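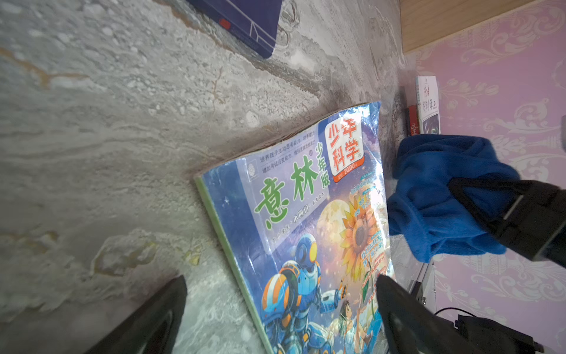 Wrist view, tidy-up job: magazine on the stone-pattern top, blue cloth over by the wall.

Ticket: magazine pickup keeps failing
Opened by: Fredy Llanos
Status: open, waiting on parts

Hi all, me again. Inga can fold a towel well enough now, but she still can't clear a magazine. I ran the tidy-up job 80 times in October with the stock Boltska fingertips and got 10 clean pickups. The cover is glossy and has a lot of glare down the right side, so I blamed the vision first. Wrong! The edge estimate was fine on nearly every run I checked.

What I tried:
Dimmed the overhead light. No change.
Dropped the approach height. Fingers skate along the cover and stop.
Slide to the counter edge, then pinch the overhang. Works, but it takes 158 seconds, and my kid does it in two.

Cloth is a different story — grab anywhere, lift, done. I'd trust her with laundry before I'd trust her with the mail.

Reply from Nneka Omoregie, 4:15 pm
Try pinching at the spine, it's the stiffest part. And what's your grip force set to? Stevolum ships it at 80 percent and that's too much for paper.

Reply from Fredy
It was at 80, yep. Turned it down and the creasing stopped, but she still can't get a finger under. I've asked Bakomach for the thin nail tips. Leaving this open till they show up.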